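Robot Laboratory Course, Handout 4
Teaching a task by remote control
Prepared by Octavian Cârstea

In the last session we moved the arm by hand, with the motors in soft mode. Today you will use the hand controller, first in the simulator and next week on the real arm. The task is the same for every group: pick up a tip rack and place it in its black holder on the perforated work surface.

Before you record anything, make five practice runs. Most students push the controller too fast in the beginning and then correct with many small movements. The learning program copies these corrections also, so a nervous demonstration gives a nervous robot. Go slowly near the rack, and stop completely before you close the gripper. 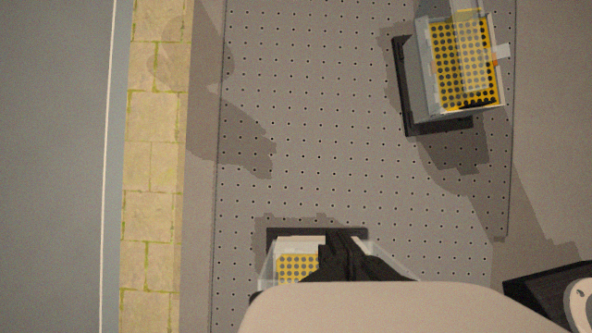 The gripper hides a part of what you want to hold when you look from the wrist. For this reason, please decide on the approach direction while you are still far away, and use the holder as your reference for the angle. A rack which is turned only a little against its holder will not go down flat. If this happens, lift it, turn it and try again – do not press.

Recording rules

Start each run from the home position.
One run may take at most 60 seconds.
Keep a run with one clear correction, but delete a run where you dropped the rack.
Change the start position of the rack between runs.

The set from last October has 164 runs and is stored in the folder Vamholm. Please look at a few of them before you begin. You will notice that the operators did not all choose the same side for the approach. Inside one group, agree on one side and stay with it.

Homework: write half a page about the difference between hand guiding and remote control. Which one gave you smoother paths, and where did you lose time? Send it to me together with your run numbers.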